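Print this page | E-mail this thread

Small spaces board > Wallpaper regrets, anyone?

Niltetti817
So I finally did the tiny nook, white walls with those big black scribbly circles all over. I love it. My sister says it makes her dizzy. The floor is the gray marbled kind and I'm stuck on what goes with it — plain shelves or more pattern?

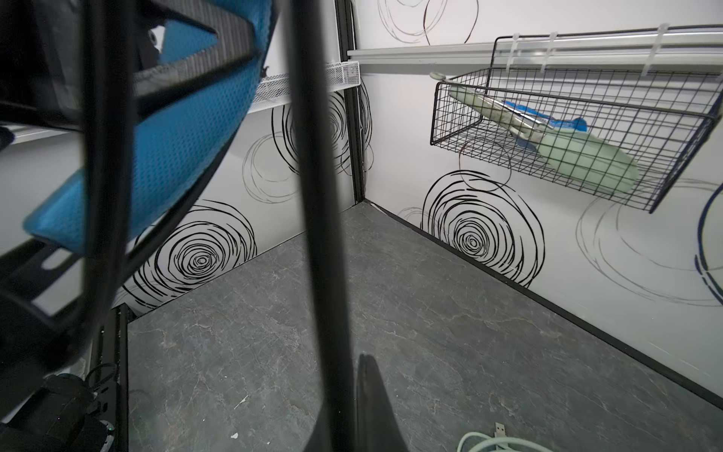 alvarado_attic
Swirls in a little space are a yes from me! I'd go plain on everything else though. You've already got the white wire basket up on the wall, and I'd get one more like it and stop there. Oh, and find a home for that pale cable in the corner, mine always end up on the floor too.

DeserDee
Gonna disagree. Two patterns fighting (the floor has veins!) is plenty, and the circles are too big for a nook. I lived with a print like that for 9 months and peeled it off in October.

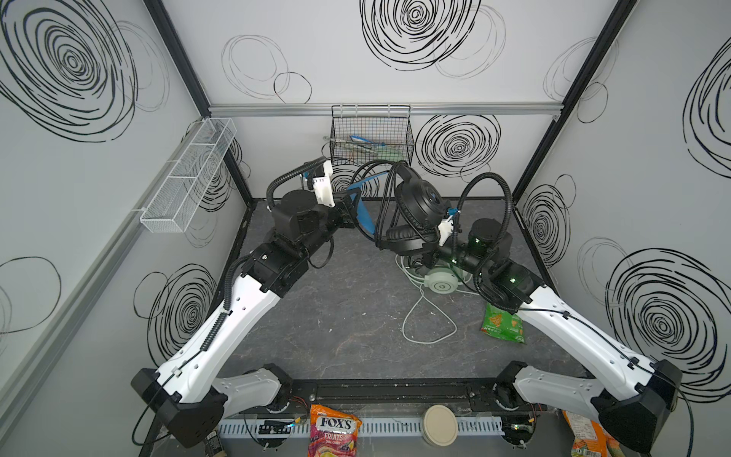 I'd do solid white on one wall and keep the swirls on the other. Cheaper than starting over, too.

Niltetti817
Nope, both walls stay lol. But okay, one more basket — sold.

alvarado_attic
Told ya! Get the deep one.

We use cookies to remember your login. OK | Settings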